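We use cookies to remember your preferences and to count visits to this site. You can change your settings at any time. Accept all | Manage settings

The service that Hedateo began offering to equipment repairers and small data centre operators in January is, on paper, a modest one. A customer sends a set of parts and a written account of how they are fitted and removed by hand. Hedateo builds a fixture on which those parts can be presented to a robot arm, trains the arm to handle them, and returns the fixture, the trained routine and a report stating how often the work succeeded. The service is sold under the name Closura and is delivered from the company's workshop at Bowen.

Karlijn Boersma leads the service. She was interviewed at Bowen together with Jolien De Graaf, who manages operations at Wovton, a repairer of computing equipment and one of the first customers to take the full package. The purpose of the conversation was to establish what a purchaser receives, what is expected of the purchaser in return, and where both parties consider the service to fall short.

Ms Boersma began with the question of scope. "We are asked most often whether we can automate a repair line," she said. "We cannot, and the contract says so on its first page. We take single operations: the removal of a part, the insertion of a part, the release of a catch. A customer who has four such operations may order four, and each is priced, tested and accepted separately."

The decision to work on fixtures, and to leave complete machines for a later stage, was taken early. According to Ms Boersma, a complete machine brings too many difficulties at once. Cables move, covers flex, and the part of interest may be reached only after several others have been dealt with. A fixture allows one operation to be repeated under steady conditions until the routine is sound.

"A technician may regard it as artificial, and I accept the point," she said. "The fixture is a place to learn. We state clearly in the report which results were obtained on it and which were obtained on the customer's own equipment. The two figures are never merged."

Ms De Graaf confirmed that this had been a condition of Wovton's order. Her department had previously bought a gripping system from another supplier on the strength of a demonstration and had been unable to obtain the same results on its own benches. "We had been shown a success rate with no account of what had been attempted," she said. "On this occasion I asked for the failures first. I wished to know what the arm did when a part would not come free, and whether it stopped."

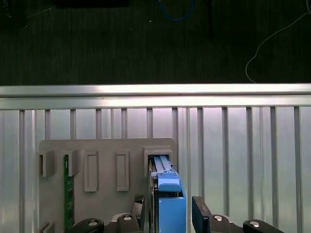 The written account supplied by the customer proved to be the most demanding part of the arrangement for Wovton. Its technicians had many years of practice but very little of it had been set down. Ms De Graaf described asking two experienced members of staff to explain how they judged that a board was properly seated, and receiving two different answers.

"One listened for it and the other felt for it," she said. "Neither was wrong. For our purposes, however, we needed a statement that could be checked by a person who had done neither. It took us 17 days to agree the wording, and I would advise any new customer to allow for that before signing."

Hedateo has since revised its guidance. Customers are now given a form which asks, for each operation, where the part may be held, where it must not be held, the direction in which it travels, and how completion is to be confirmed. Ms Boersma said that the question concerning where a part must not be held had prevented more damage than any change made to the software.

Training is carried out by demonstration. An operator guides the arm through the operation, and the recordings are used to prepare a routine which the arm then attempts unaided. The standard package provides for 50 demonstrations of each operation, followed by an acceptance test of 100 attempts. The customer may attend the test or may ask for the complete recording. Wovton did both.

"I attended for the first part of the morning and reviewed the remainder at my desk," Ms De Graaf said. "It is slow viewing, but I considered it necessary. The report gives a reason for every attempt that was not completed, and I compared a number of those reasons with the recording. In one case I disagreed. The attempt had been put down to poor alignment, and in my view the grip had been too low from the outset. Hedateo amended the entry."

Ms Boersma recalled the amendment and said that it had led to a change in practice. Reasons for failure are now entered by a member of staff who took no part in the demonstrations, and the customer's own reading is printed beside them where it differs.

Asked about the treatment of latches, which appear in many of the orders received, she was cautious. A latch, she explained, generally asks for two actions in the correct order, and an arm which begins to pull before the release is complete may mark the part or strain the housing. The routine is therefore prepared with a limit on the force that may be applied, and the arm is expected to withdraw when that limit is reached.

"It makes the arm look hesitant beside a skilled person," she said. "Some customers have asked us to raise the limit in order to gain speed. We will do so in writing, with the customer's signature, and the acceptance test must then be repeated in full."

Ms De Graaf has not asked for the limit to be raised. Speed, in her account, was never the reason for the purchase. Wovton handles large batches of similar equipment, and the repeated removal of parts is tiring work which her staff have been glad to share out. The arm is used for a portion of each batch, under supervision, and the more varied work remains at the benches.

She was direct about the disadvantages. The fixture is specific to the parts for which it was made, and a change of supplier can make it obsolete. The cost of a replacement is not included in the annual fee. The report, though thorough, was in her opinion written for engineers, and she had been obliged to prepare a shorter version for her own directors. She also considered that support outside office hours should be offered, as Wovton runs an evening shift and had on one occasion waited until the following morning for a reply.

Ms Boersma did not dispute any of these observations. A summary for non-technical readers is being drafted and will be supplied with all new orders. The mounting points of the fixtures have been redesigned so that individual holders may be exchanged without replacing the plate, although customers with earlier fixtures will be charged for the conversion. On the matter of evening support she was unable to give an undertaking.

"We are a small team and I would prefer to refuse than to promise a telephone line which is not answered," she said. "If enough customers operate in the evening, we shall review it."

Both were asked what they would say to an organisation considering an order. Ms Boersma recommended beginning with the operation that staff perform most often, even where it seems too simple to justify the expense. The customer then learns how the process works on a task it already understands well.

Ms De Graaf's advice concerned people. She had informed her technicians of the purchase only after the order was placed, and she regretted it. Several had useful knowledge of the parts involved, including faults in certain batches, which would have altered the choice of samples sent to Bowen. For Wovton's second order, now in preparation, the technicians have selected the samples themselves and will attend the acceptance test in her place.

Subscribe to our newsletter for new interviews and service reviews. Enter your email address. You may unsubscribe at any time.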